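2018-04-23

**Zidside questions the value of "open sight line" claims in new home sales**

*Renter and buyer group says listings lean on virtual interiors and skip the measurements*

Zidside, an independent group that reviews homes for renters and first-time buyers, today released a short paper on the way hallways and interior doors are presented to the public. The paper, titled *Passing Through*, takes a doubtful view of much of what is now being sold as "flow."

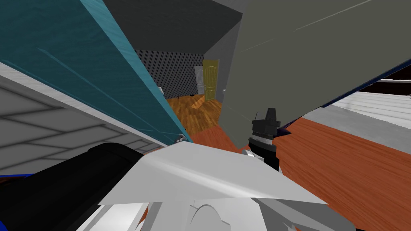
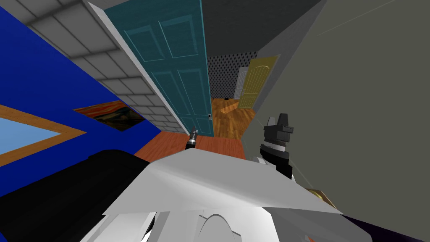
*Computer-rendered home interiors: a teal door (first) and a narrow hallway (second).*

The paper looks at 48 listings for homes that were not finished when they went on the market. Zidside staff read each listing in full, including the fine print, and asked the seller for three basic facts: the clear width of the main hallway, the direction in which each interior door opens, and the height of the ceiling at its lowest point. Only five sellers supplied all three in writing. Many sent a link to the same virtual tour that was already posted with the listing.

"We keep hearing that buyers have more information than ever," said Océane Arsenault, who wrote the paper. "They have more to look at. Ask how wide the hall is and you get a paragraph about lifestyle. I can't get a couch through a paragraph about lifestyle."

Arsenault said she began the work in November, after the group received a run of complaints from people who had put down deposits on homes in the Gullach development. The complaints had little to do with workmanship. Buyers said that bedroom doors swung into each other, that a closet could not be opened with the hall door open, and that color choices they had admired on a screen made a tight passage feel tighter once it was on real walls.

The developer at Gullach has told Zidside that all plans were available on request. Zidside doesn't dispute this. It does ask why a buyer should have to request them.

**The case for bold color, reviewed**

A good part of the paper deals with paint. Several firms now market strong color as a fix for small or dark hallways. One of them, Saltomance, sells a service under which a buyer picks a palette from a set of sample rooms and is promised a space that "reads larger." Zidside asked Saltomance what that promise was based on. The company replied with 2 customer comments and an offer of a discount.

The group isn't against color. Its paper says plainly that a bright door or a deep blue wall can be a pleasure to live with, and that gray and off-white have been oversold for years. Its objection is to the claim that paint solves a planning problem. A hall that is too narrow for a stroller stays too narrow after two coats.

The paper is just as cool toward the idea of hanging art in narrow passages to "draw the eye." Arsenault points out that a deep frame takes up room at shoulder height, where people carrying laundry or groceries are most likely to hit it. She suggests measuring first and shopping later.

**What Zidside is asking for**

The group wants sellers of unfinished homes to print hallway widths and door swings beside any rendered view. It also wants each view to state the height from which it is drawn. The paper notes that an eye level well above or below a standing adult's can change how a room feels, and that few listings say which one was used.

Fraser, a listing service that carries many of the homes covered, has said it will "explore" adding a field for hallway width. Zidside welcomes the statement with some caution. Fraser used the same word about storage space two years ago, and the field has yet to appear.

"I'd be glad to be wrong about this," Arsenault said. "Put the number on the page and I'll stop calling."

Zidside admits the limits of its own work. The sample was small, the listings were picked from places where the group already had members, and sellers were given 3 weeks to answer, which some may have found short. The group has made its request letter public along with the paper so that others can repeat the exercise and compare results.

*Passing Through* is free to read at the Zidside office and will be mailed to members with the next newsletter. Sellers named in the paper were sent a copy before release, and any corrections received will be printed without edits.

**About Zidside**

Zidside reviews homes, plans and sales material for renters and first-time buyers. It is paid for by member dues and takes no advertising from builders, paint firms or listing services.

**Press contact:** Océane Arsenault, Zidside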